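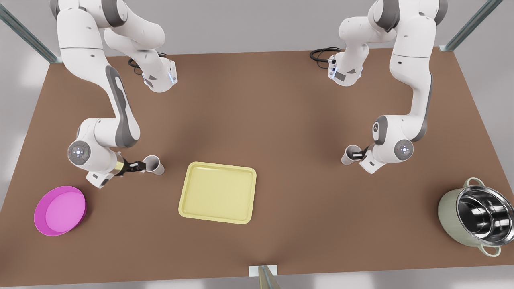
4.2 Borrowing, lending and the shared kitchen

When we began our visits to Flumham in April, we had expected most of the talk to be about festivals, and it is true that people were glad to tell us about them. But the longer we sat in their front rooms (and we were given a great deal of tea), the more the conversation drifted towards smaller matters: who had lent a folding table for a christening, who had kept an eye on the children during Friday prayers, whose pans were still next door after Diwali. Of the 1,850 households we wrote to across Flumham and Cedbridge, 1,224 sent back a completed form, and we remain very grateful to every one of them.

The form asked whether the household had lent something to, or borrowed something from, a neighbour of another faith during the past year. We left the word "something" open on purpose, and the answers ranged from a cup of rice to the use of a driveway for a wedding car. Ljungberg and Uibo, who carried out the 12 longer interviews, found that people seldom thought of these exchanges as having anything to do with religion at all. One woman in Cedbridge, when asked how she got on with the Sikh family opposite, talked at length about their hedge — a very fine hedge, by her account — before she came to the question.

That is not to say that everything went smoothly. In eight of the interviews there was mention of a falling-out, usually over parking or noise, and in two of those the quarrel had for a time taken on a religious colouring. Both had since cooled, once through an older relative stepping in and once simply because the families' children went on playing together. We return to these cases in section 5, where Thygesen's notes on the shared kitchen at Howlader Hall are also set out more fully.

Figure 3. Computer-rendered view of a brown tabletop with two white robot arms.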